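4.2 Contract length and the timing of full-back transfers

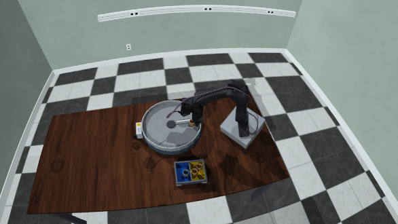
The second model tests whether the time left on a player's contract affects the date on which a transfer is agreed. The sample contains 313 permanent moves by full-backs between clubs in the top two divisions. Loans, free transfers outside the window and moves with an undisclosed fee were removed before estimation. Ruawai's earlier coding scheme was kept for position, so that wing-backs are treated as full-backs if they started more than half of their league games in a back four.

The dependent variable is the number of days between the opening of the window and the public announcement. Contract length is entered in months. Controls are age, league minutes in the previous season, the buying club's final league position and a dummy for a change of manager at the selling club.

Players with less than one year remaining moved earlier than those on longer deals. The median gap between the two groups was 17 days. Figure 3 plots the cumulative share of completed moves by day for each group. The curves separate in the first week and do not meet again until the last two days of the window, when 68 of the moves in the sample were announced.

Age had no clear effect once minutes played were included. The manager dummy was positive and significant at the five percent level, which suggests that selling clubs delay a decision while a new coach reviews the squad. Dropping Cerham and Trorkberg, the two clubs with the most sales, left the sign and size of both estimates nearly unchanged.

Two limits apply. Announcement dates may lag the actual agreement, and the lag may differ by club. Option years were coded as part of the contract only where the club had confirmed them, so the remaining term is understated for an unknown number of players. Section 4.3 repeats the analysis for the February registration period used in the Clurcombe data.

Figure 3. Cumulative share of completed full-back transfers by day of the window, by remaining contract length.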